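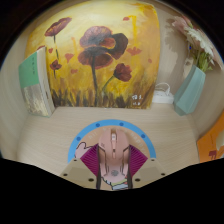 Robot open day at Lokilstead – worth taking kids?

Najwa Boutros
We're booked for the open day on 7th April. One of the demos is tidying a desk with a painting, a book and a vase of flowers on it. Can kids have a go, or is it only watching? Mine are eight and 11.

Ayman Daher
Went in November. Yes, they can try the hand-held gripper, but there's a queue. We waited 30 minutes. Staff show you how to close it on a book first – flowers come later, if at all. Park on the Watby side and bring a jumper, the hall isn't heated.

Mircea Sârbu
Mine got bored.

Kamlesh Khurana
Groups are capped at 40, so go to the first session. The talk before the demo runs long and has no pictures for younger kids. You can skip it and head straight to the desks. Your 11-year-old might like it though.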